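3.2 Bottles and caps

The study looked at small plastic drink bottles with screw caps, the kind sold for yogurt drinks and flavored milk. We chose them because they are hard to grip well. The cap is small, the neck is short, and a squared body gives flat sides and rounded corners instead of one even curve. A hand that holds the body firmly enough to stop it turning may also squeeze it, and a soft wall passes that squeeze on to the contents.

The full set held 264 bottles in 18 body shapes, bought through Kemwood and stored upright until use. Labels were left on, as they change how the sides feel to the touch. Every bottle was placed on a bare white table with nothing under it, so that it was free to slide or tip. Figure 4 gives views of the squared type, with the cap on and with the cap off.
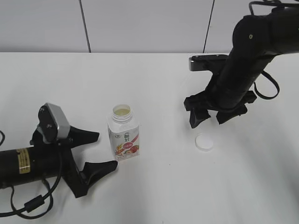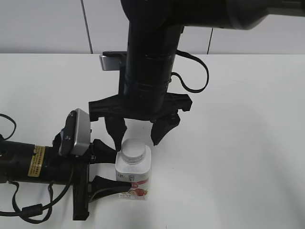
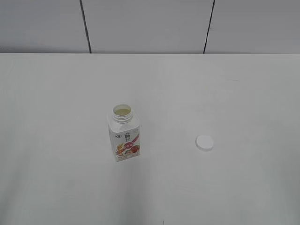 Figure 4. Squared drink bottles on the white table.

We recorded 734 openings in all. An opening was counted as clean when the cap came away in one piece, the bottle stayed upright and no liquid reached the table. Where the cap was put down mattered less than we expected – flat on the table was good enough, and a cap on its edge tended to roll. Spills were scored by weight, using a dry cloth weighed before and after wiping.

Fill level was the hardest thing to keep the same. Bottles from one carton can differ by a few milliliters, and a full neck spills at a much lighter squeeze than one with some air at the top. We marked the level on the label in pencil before each opening and left out any bottle that was already leaking at the seal. The Worex scale used for the cloths reads up to 3,000 grams, far more than was needed here, and was checked each morning in February against the same set of weights.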